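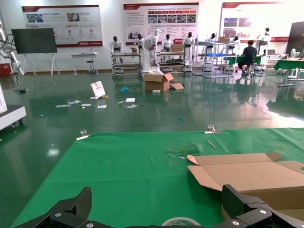
What makes a gripper lose its zero position partway through a box-packing run? The usual cause is a brief voltage drop at the wrist, which resets the encoder count while the arm carries on moving.

Search this forum Advanced search Go

bbarrera
Two-arm packing cell, Tullus controller. The right gripper threw fault 81 twice in July, both times after 90 cycles. The second time it reopened during recovery with someone's hand near the box. No injury. Logs to follow.
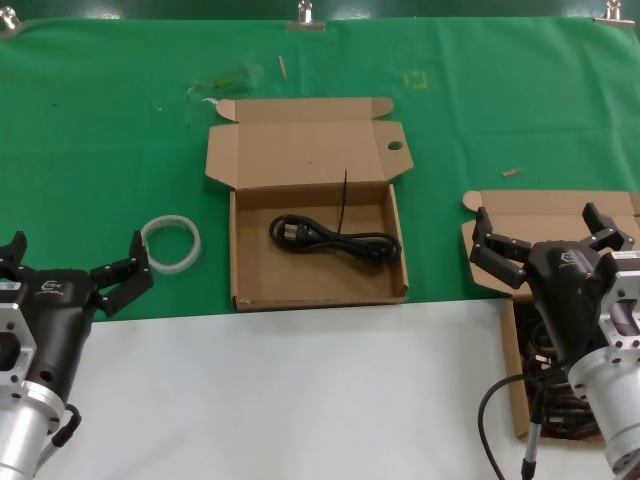
Cell from the head camera, cord coiled in the centre box.

m_abubakari
Check the wrist connector first. Ours on the Ivutden line sagged for 200 ms whenever both grippers closed together. Staggering the close commands cured it.

kinoshita_n
Disagree on the priority. The supply fault is a nuisance. Reopening without a reset is a safety defect, and the cell should be locked out until that's fixed.

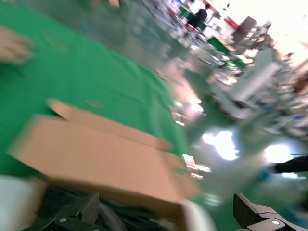
Wrist camera, hand at the left of the mat, fingers at the box.

m_abubakari
Fair, but you can't fix the recovery routine without reproducing the fault.

kinoshita_n
Reproduce it with the guard closed, then.

bbarrera
Agreed on lockout. I've set recovery to hold position and wait for a manual reset. I also ran 30 cycles with the closes staggered - no fault so far, but that's well short of 90, and 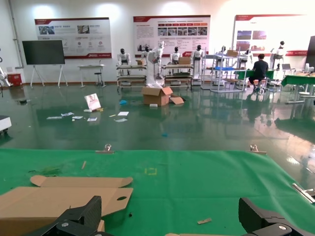
I'm not calling it fixed until it gets past that on both arms. Connector comes off tomorrow. Will post the voltage trace.

We use cookies to keep you signed in. Accept Manage settings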